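Plaraten Inset Dish Rack: Review After One Summer and One Winter

By Ludivine Carré
June

4 min read

I bought the Plaraten rack when we redid the kitchen counter. The old setup was a wire rack on a towel next to the sink, and it took up the one stretch of counter where I like to chop. The Plaraten sits down in the recess beside the basin, so the counter stays clear and the drips stay where they belong.

It is a plain black insert with parallel slats. Plates go in the slots on edge. There are no moving parts and nothing to assemble. I paid $327 for the rack and the recessed tray together, which is a lot for something that holds plates. Nithin Thampi, who installed our counter, had quoted $1,009 for a full workstation sink from Guillot with the rack, a cutting board and a colander included. I didn't want the board or the colander, so I went with the cheaper one.

Fit

The insert dropped in without trimming. It wobbled a little at one corner for the first week until I noticed I had left a strip of packing film under it. After that it sat flat. Check for the film, it's clear and easy to miss.

Plates and bowls

Dinner plates are what this rack does best. Ours are stoneware with a rim that is a bit thicker than usual, and they go in fine, although they don't all stand at the same angle. Some lean. They have not tipped over. Thin plates lean more. Deep bowls are a poor match for the slots, and I turn them upside down on a towel.

Glasses are worse. If you wash a lot of stemware by hand, get something else.

Do you need it with a dishwasher?

I asked myself this before ordering. We have a dishwasher right there under the counter and it runs most nights. But two plates and a pan after lunch aren't worth a cycle, and a few things in this house never go in the machine at all. 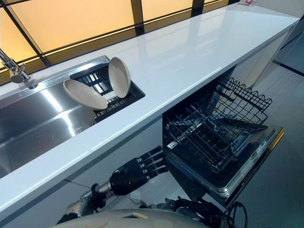
On an ordinary Monday I'll rinse the lunch plates, stand them in the slats and leave them until dinner. It has cut down on the half-empty loads we used to run because we were out of plates.

Cleaning

Black hides coffee stains and shows hard water. We have hard water. Every week or so I lift the insert out and soak it in warm water with vinegar, then go between the slats with an old toothbrush. The narrow slots take a while. The finish has not chipped so far.

What I'd change

I would like a wider slot at one end for a cutting board. A separate cup for silverware would help too. Clumeck sells one that hangs over the sink edge, and I may try it.

Rating: 4 out of 5. I took a point off for the bowls and the price.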